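Isodville Makers Forum > Robotics > Troubleshooting

Hand-held gripper closes late, then snaps shut

lamyc
2019-05-09
Posting for help with a fault on our hand-held gripper, the two-finger one with the ribbed purple pads. You squeeze the trigger and the fingers lag, then close all at once. The log shows it on 41 of 1,191 grasps. One of those pinched my thumb hard enough to leave a mark, so I stopped using it.

The job is simple tabletop pickup. Small items go in front, books and a menu stand stay behind as clutter. 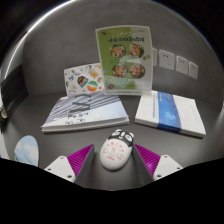 I have already swapped the battery and cleaned the trigger contacts. Firmware is the March build from Gultine. Any ideas before I open the handle?

Yung-ching Lam

dovetail_rick
Sounds like the linkage. Those pads flex, people push them down into the table, and the side load ends up in the slide. Ours did the same thing until I took the brackets off and found one slide scored.

solder_mouse
I doubt it. A scored slide would drag on most grasps. His is fine nearly every time and then jumps. I'd look at the trigger spring or the cable.

dovetail_rick
Ours was intermittent too. Depended on the angle you held it at.

lamyc
Moved the fingers by hand with the power off. Left side feels smooth. Right side has a small catch near the end of travel, but it doesn't come up every time.

kettleblack
Before anyone goes further, what is the current limit set to? The Kulkarni driver board ships with it wide open. If it stalls on that catch it keeps pushing harder until it breaks free, and there's your thumb. Set it to 30 percent.

solder_mouse
At 30 it won't hold anything heavy.

kettleblack
He's picking up small stuff. It can go back up once the catch is fixed.

lamyc
It was at the default. Lowered it to 30. Now it stalls at the catch and stays there, no snap.

dovetail_rick
So it is the slide. Check the 4 screws behind the right bracket while you're in there. Idemgate sells the slide by itself.

solder_mouse
Fair enough on the catch. I'd still change the cable with the handle open.

lamyc
Ordered the slide and a cable. Gripper is tagged out until they get here.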